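Search this site Enter keywords Go

Ercombe House Residents' Newsletter, May

Snacks in your room: a small reminder
Last updated: May, 9:15 a.m. 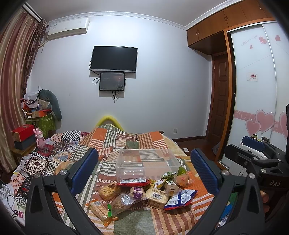 Keep it closed

Last month we had ants on the second floor, in 3 rooms. The pest company visited two times and now the problem is smaller, but it is not finished. Please keep all packaged food in a box with a lid. Also a bag that was never opened can attract insects if it has a tiny hole.

The shop Drovberg on Zamudio Street sells clear boxes, and residents get 2 dollars off when they show the house card. I bought one there and I am satisfied with it.

Please take food trash down before 10 p.m. The bins behind the kitchen are emptied every morning. If you see ants, write your room number on the paper by the mailboxes. I read it every evening and I will answer you.

Thank you for your patience with this matter.

Ju-won Kang, room 56

Recent items
Laundry room: new opening hours
Fultinow internet: how to report a slow connection
Bicycle keys for the summer
Shared kitchen: who cleans in May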